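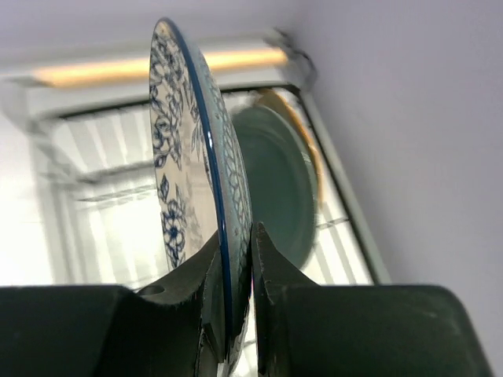

Why does the cobalt line go soft under the new clear glaze, when it stays sharp under the old one?

The new clear becomes too fluid at the end of the firing, and it carries a part of the cobalt with it. The brushwork and the brush are the same as before.

Filed under: Glaze notes, Cone 5, Underglaze

March, Norbert Oravec

I wrote the answer first so that I don't have to search for it next time. The rest of this page is how I came to it, with one wrong turn which I leave in.

The firing was number 166 in the Pilham kiln. I programmed the top at 2163 °F with a short hold, same as for the old clear. Cone 5 on the middle shelf was bent to where I want it. On the bottom shelf it was a little stiff. So the kiln did what I asked, and I stopped to suspect the thermocouple.

There were 4 tiles, all from the same white clay, all painted in one evening with the Ambrose cobalt thinned with water and a drop of gum. Each tile has a thin line, a thick line and a leaf shape filled flat. Tile one got the old clear. Tiles two and three got the new clear, one dip and two dips. Tile four got the new clear with some extra kaolin, weighed in while the bucket was open.

Tile one: lines sharp, small pinholes near the corner. Tile two: thin line soft on the lower side. Tile three: thin line almost gone, thick line has a blue fog below it, leaf has lost its point. Tile four: better than two, not as clean as one. The surface is slightly less shiny but I can accept this.

My wrong turn was to blame the gum. I made a second set without gum and fired it in the small kiln, and the lines were soft in the same way, only more difficult to paint. I lost the better part of a week on this. The gum goes back in.
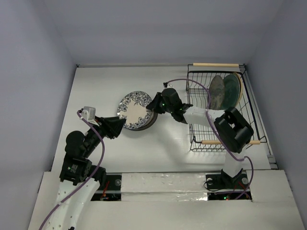

Thickness of the glaze matters more than I believed in the winter. With two dips the soft zone becomes wide, and on a sloping rim it will be wider than on my flat tiles, so the tile test is kinder than the real ware. I have to think about this when I choose where to put the pattern. The top plate on the stack has its dark blue leaves and flowers in a wide band and they come inward at uneven lengths, with the middle left plain. For my problem it is a useful layout. If a leaf tip already ends where it likes, a small movement of the color will disturb the eye much less than it does on a ruled circle. I will draw a border of this type for the next test and keep the ruled circle on one piece only, for comparison.

The recipe for the new clear is on card 3589 in the drawer. Please do not correct the card in pencil. If you change something, write a new card with a new number and put the old number on the back. I found two different amounts of frit on the old clear card and I still don't know which of them is in the bucket.

Other small things. The sieve for the clear has a tear near the wire, use the other one. The Clondton frit arrived with hard lumps and must be crushed before weighing. I let the new bucket stand overnight and in the morning it had settled hard at the bottom, so mix it longer than you think, also under the edge of the paddle.
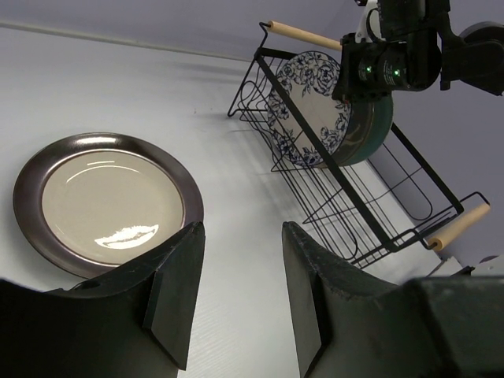 Nantana Nuchit read the tile results and thinks I should lower the top temperature before I touch the recipe at all. According to her, the extra kaolin will bring crawling sooner or later, on the inside of handles first, and a slower finish with a lower top would give the same sharp line. She also asks if I tried the line over the raw glaze instead of under it.

I did not try it. For the lower top temperature I agree it is the cleaner test, one change only, and I should have started there. The clay must still close properly, so I will put in an absorption bar with each set and weigh it after boiling.

Next firing: old top for one set, lower top for the other, single dip everywhere, gum in. Bars are cut and drying on the board by the door. Please don't turn them, I marked the upper side.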